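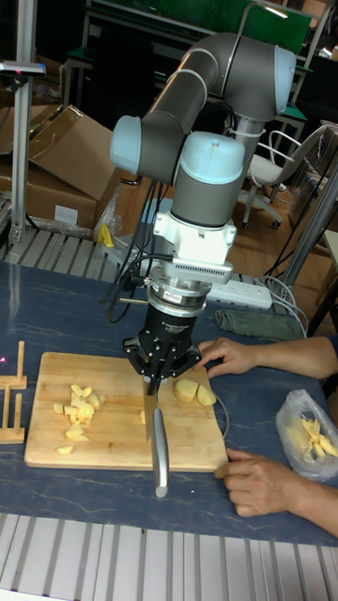

Potatoes on the bamboo board, part cubes and part still to cut.

About Drurkance Kitchen School

Welcome, and thank you for stopping by to read about us! We are a small cooking school in Prakville for grown-ups who would like to feel more at home with a knife and a board. Some of our students have cooked for a family for years and never liked the chopping. Others are moving into their first apartment and own one pan. Both kinds sit down at the same tables, and they tend to get along very well.

Esperanza Alcaraz started the school with a single evening class in the back of the old Montes bakery, which had good light, a terrible sink and just enough room for 11 people if everybody kept their elbows in. Meron Kahsay joined her the next May to teach soups and stews, and between them they worked out the course we still run, which begins with potatoes and stays with potatoes a good while longer than most people expect.

We like potatoes because they are cheap and they forgive you. A first batch of cubes comes out in all sizes, and that's fine (they go in the soup). We ask students to keep their big pieces to one side of the board and the cut ones to the other, and to hold the board steady by its edge whenever somebody else has the knife. Fries come into it too, and a bag of potato sticks is a very nice thing to have ready when you are planning supper.

Apples and the Second Half of the Course

After potatoes come apples, taught by Milagros Aguirre, who grew up picking them and has strong feelings about pie. Apples are cut on the same sort of board, so the habits carry over: dice on the left, slices next to it, and the last wedge waiting its turn. Strips can go straight into a clear plastic bag. Milagros likes her dice for cake and her slices for tarts, and she'll happily talk about either one long after class is over, so do bring a coat if you're walking out to the parking lot with her.

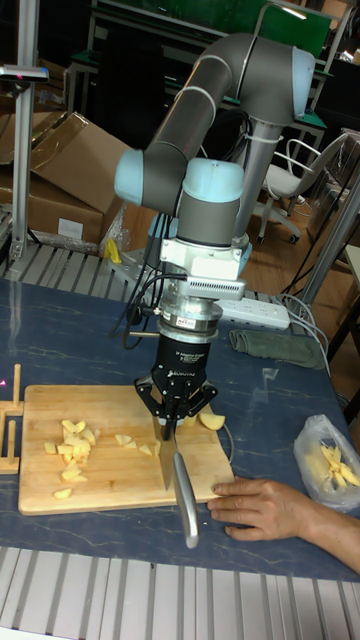

Visiting and Signing Up

Our next open house is Sat 4 January, and you are welcome to come in, sit down at a table and try some cutting with us. Patricio Calvo looks after enrollment and will find you a place in a class that suits your week. The full course is $195, with boards, knives and all the produce included, and you take home what you cut. If you have an old family recipe that starts with a mountain of diced potatoes, please bring it along, as Meron keeps a binder of them by the door and there is plenty of room in it.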